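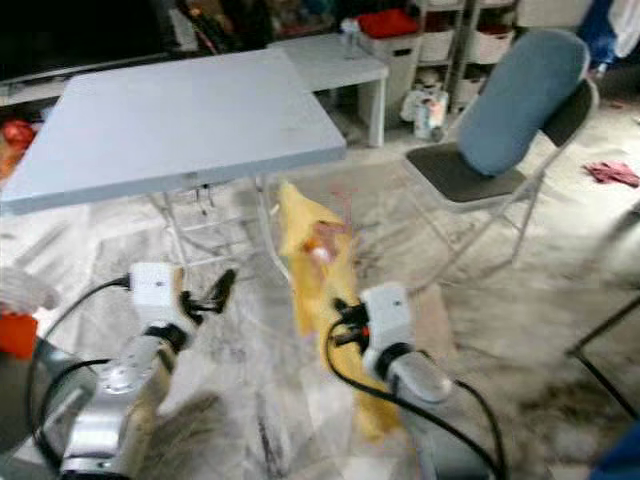
Zwei Arme, ein gelbes Tuch: der Assistent von Cleltside bei der Arbeit neben einem Klapptisch.

Pressemitteilung

Cleltside führt Roboterassistenten in der Wohnungsreinigung ein: weniger Bücken, neue Aufgaben für das Team

Bretura, im August. Der Reinigungs- und Haushaltsdienst Cleltside setzt ab sofort zweiarmige Roboterassistenten in seinem täglichen Betrieb ein. Die Geräte übernehmen einen Teil der Handgriffe, die in möblierten Wohnungen zwischen zwei Mietern anfallen: Tücher vom Boden aufnehmen, Textilien in Körbe legen, leichte Gegenstände an ihren Platz zurückbringen. Die Steuerung wurde zusammen mit dem Softwarehaus Skaltico entwickelt. Cleltside beschäftigt 200 Mitarbeiterinnen und Mitarbeiter, von denen 40 bereits an den neuen Geräten geschult worden sind.

Die Wohnungsreinigung gilt als ein Bereich, in dem Automation schwierig ist. In einer Fabrik liegt jedes Teil dort, wo es liegen soll. In einer Wohnung stehen Stühle, Boxen, Flaschen und Körbe jeden Tag anders, und ein Tuch hat niemals zweimal dieselbe Form. Aus diesem Grund hat Cleltside mit den weichen Materialien begonnen und die Arbeit an Glas und Geschirr vorerst ganz bei den Menschen gelassen.

"Wir haben am Anfang gefragt, welche Bewegung am Abend im Rücken zu spüren ist", sagt Hideaki Miyazaki, Leiter der Betriebsentwicklung bei Cleltside. "Die Antwort war fast immer gleich: das Bücken für kleine Dinge. Ein Lappen hier, ein Handtuch dort. Das ist keine schwere Last, aber man macht es sehr oft am Tag. Genau diese Bewegung wollten wir zuerst abgeben."

Greifen von Stoff als erster Schritt

Jeder Assistent besitzt zwei Arme mit je einem Greifer. Mit einem Arm kann er ein Tuch fassen und halten, während der andere frei bleibt, um beim Ausbreiten oder Falten zu helfen. Welche Aufgaben der Assistent in einer Wohnung bekommt, entscheidet die zuständige Fachkraft vor Ort. Sie gibt die Räume frei, legt die Reihenfolge fest und kann das Gerät in jedem Moment anhalten.

Vor der Einführung wurden in den Übungswohnungen von Cleltside 500 Arbeitsabläufe durchgeführt und ausgewertet. Dabei haben die Reinigungskräfte selbst bestimmt, welche Abläufe geübt werden. Nicht alle Vorschläge konnten umgesetzt werden. Das Beziehen von Betten zum Beispiel bleibt weiterhin Handarbeit, ebenso die Reinigung von Badezimmern und Fenstern. Auch bei dünnen, glatten Stoffen ist das Greifen noch nicht so zuverlässig, wie das Unternehmen es wünscht.

Was sich für die Beschäftigten ändert

Mit der Einführung ist eine neue Funktion im Betrieb entstanden, die Einsatzbegleitung. Wer diese Funktion übernimmt, bereitet die Wohnung vor, beobachtet den Assistenten und übernimmt alle Arbeiten, die Urteil und Fingergefühl verlangen. Dazu gehört auch die Entscheidung, ob ein Textil noch gewaschen oder schon ersetzt werden muss. Die Einsatzbegleitung ist in einer höheren Lohngruppe eingestuft, und die Teilnahme an der Schulung ist freiwillig.

Die Schulung umfasst 30 Stunden und findet während der bezahlten Arbeitszeit statt. Vorkenntnisse in Technik sind nicht erforderlich. Die Unterlagen liegen in mehreren Sprachen vor, was in einem Betrieb mit Kolleginnen und Kollegen aus vielen Ländern von Bedeutung ist. Im praktischen Teil üben die Teilnehmenden das sichere Anhalten, das Reinigen der Greifer und das Arbeiten im gleichen Raum mit dem Gerät.

"Ich bin selbst mit Deutsch als dritter Sprache in diesen Betrieb gekommen, und ich weiß, wie eine schlechte Anleitung sich anfühlt", sagt Miyazaki. "Deshalb haben wir die Texte kurz gemacht und danach noch einmal kürzer. Wer eine Frage hat, soll sie an der Maschine stellen können und nicht erst am nächsten Morgen im Büro."

Ein Abbau von Stellen ist mit der Einführung nicht verbunden. Die Geschäftsleitung hat dies in einer schriftlichen Vereinbarung mit dem Betriebsrat festgehalten. Die gewonnene Zeit wird für Arbeiten verwendet, die bisher oft zu kurz gekommen sind, etwa die gründliche Pflege von Polstern und die Kontrolle der Wohnung vor der Übergabe. Ebenfalls geregelt ist, dass Daten aus dem Betrieb der Assistenten nicht zur Bewertung einzelner Personen benutzt werden dürfen.

Nächste Schritte

Der Einsatz beginnt in den Wohnanlagen der Vermietungsgesellschaft Ofori, mit der Cleltside seit mehreren Jahren zusammenarbeitet. In bewohnten Wohnungen werden die Assistenten nur dann verwendet, wenn die Bewohner vorher zugestimmt haben. Nach dem ersten Abschnitt werden die Teams schriftlich und in Gesprächen befragt. Von dem Ergebnis hängt ab, ob weitere Standorte dazukommen und welche Aufgaben die Geräte als Nächstes lernen. Auf der Wunschliste der Mitarbeitenden steht im Moment das Sortieren von Wäsche nach Farben an erster Stelle.

Über Cleltside

Cleltside ist ein Dienstleister für Reinigung und Haushaltspflege mit Sitz in Bretura. Das Unternehmen betreut möblierte Wohnungen, Wohnheime und private Haushalte. Zum Angebot gehören die regelmäßige Reinigung, der Wäscheservice und die Vorbereitung von Wohnungen für die Übergabe.

Über Skaltico

Skaltico entwickelt Steuerungssoftware für Roboter in Dienstleistungsberufen und begleitet Betriebe bei der Einführung.

Pressekontakt

Cleltside, Betriebsentwicklung
Hideaki Miyazaki
Bretura

Interviews mit Mitarbeitenden der Einsatzbegleitung und Besuche in einer Übungswohnung sind nach Absprache möglich. Der Abdruck dieser Mitteilung ist honorarfrei, um ein Belegexemplar wird gebeten.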